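Thread on what we learned moving the bakery from the Dunstan market stall to a real storefront. Posting it because a few people asked about costs.

1/ We signed the lease in September. 877 square feet on the corner across from the Nondia hardware store. It used to be a dry cleaner, so the power was already good enough for two ovens. That saved us a lot.

2/ The landlord wanted first, last and a $3000 deposit. We got the deposit split into two payments by asking. He said yes in one email.

3/ Permits took longer than the build. The health department was quick. The sign permit was the slow one. Start the sign permit the day you sign the lease.

4/ Flour. At the stall we bought it by the bag from the restaurant supply place. With a storefront we could take pallet delivery from Biltach, but you need a door wide enough and somewhere dry to put it. We measured the back door twice and the hallway zero times. The first pallet got broken down on the sidewalk and carried in by hand. 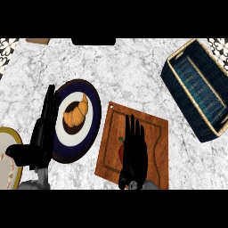 5/ Prices. We raised croissants by 50 cents and left bread alone. A few regulars from the stall asked about it. Most of them still come in.

6/ Hours. We opened at 6 for the first two weeks and sold almost nothing before 7. Now we open at 7 and bake a second round at 10. Saturday habits from the market did not carry over at all.

7/ Card fees were a surprise. The stall was mostly cash. The shop is mostly cards, and last month we paid $174 in fees. We use Flunon for the register. It works fine, but the reports are hard to read on a phone.

8/ Opening day we baked more than 500 pieces and had a lot left at closing. The fire station took two trays. The rest went into bread pudding, and that is now on the menu on rainy days.

9/ Things I would buy used again: racks, sheet pans, the mixer. Things I would buy new: the fridge. Ours has been repaired twice already.

10/ We still do the Dunstan stall once a month. Same spot, next to the honey table. Will post the lease questions we asked in a separate thread.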